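Subject: Re: [makers-list] Who's going to the Skaltier open day?
From: Jeanie Cruickshank
Date: 15th May

Kelechi Ogunleye wrote:
> Is anybody planning to go over to Skaltier for the open day? I signed
> up for the newsletter in March and then missed the cutoff for a tour
> slot, so I'd love a report from somebody. Mostly I want to know
> whether they let you near the arms or if it's all slides. Also is
> parking still awful?
>
> Kelechi

Hi Kelechi, hi all,

I went! Parking first: yes, still awful. I ended up in the gravel lot behind the tile warehouse and walked back along the road with no sidewalk. Go early or get a ride with somebody.

They let us in thirty minutes after the time on the ticket, and then there was a welcome talk that I'd call medium long. There were slides, but they were decent slides, and Senan Quinlan (who gave the talk) skipped a bunch of them when he saw people looking at the door. After that they split us up. My group had 34 people in it, which is too many for the hallway they use, so if you're short like me you want to get in front before the door opens.

The first stop was the real arms, behind a yellow line. You can't touch them. We watched one sort bottle caps into trays for a while and it was slower than I'd pictured, and quieter too. A kid next to me asked if it could throw one and the guy running it said it could but he'd have to fill out a form.

The part I liked best was the simulation room. It's the small room past the restrooms with the big screen and a row of desks, and it's where they work out most of the tasks before anybody goes near the hardware. They call the setup Tidix. Somebody builds a little world with a table and some things on it, and then they run the arm through a job again and again with small changes each time. They told us they'd done 2000 runs of the current batch. The one they had up for us had a button panel with a little lever on it and an orange cube, with the arm hanging over the back of the table and its gripper open.

I asked a pile of questions (sorry to the people behind me) and the main thing I took away is how much of the work is setup. You'd think the hard part is the arm moving, but they spend days on stuff like how heavy a thing is and how slippery, and where the light comes from. Catríona Flanagan was driving the mouse and she let a couple of us pick a spot on the table and ask for the arm to go there. Mine got there on the second try. I was way more pleased about this than I should have been.
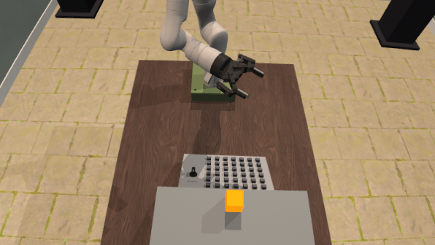

Gearóid Hanrahan told me over the coffee urn that he wasn't sold on any of it. His view was that a simulated gripper never has to deal with grease, or a cable that's come loose, or a part that showed up a hair too big, and he'd want to see the same job done on the floor before he got excited. He also figured the shop he used to work in would have needed a full-time person just to keep the models up to date.

I passed that on to Catríona and she didn't really argue. She said the numbers do drop when they move over to the real arm, and that they had to redo one whole task last winter when the fingers kept sliding off. They change the friction and the lighting from run to run on purpose so that the real thing isn't such a shock. I didn't follow all of it but I wrote down "randomize" and underlined it, so somebody here can explain it to me at the next meetup.

A few odds and ends. The Stojanović room was closed, with a sign on the door saying ask at the desk, and the desk didn't know. Wear closed shoes or they won't let you past the yellow line part, and they do check. There's a vending machine but it only took cards. The last group went in at 4 and they were pretty firm about that, I saw two people get turned away.

They're doing another day in the fall over at the Sindska building, which is bigger and has an elevator. You have to be on the newsletter list to get a slot, so Kelechi, you're already halfway there, just open the emails this time!

If anyone wants to carpool for that one, write me off list. I have room for three plus a folding chair.

Jeanie

P.S. Whoever left the blue umbrella in my car after the soldering night, it's still in there.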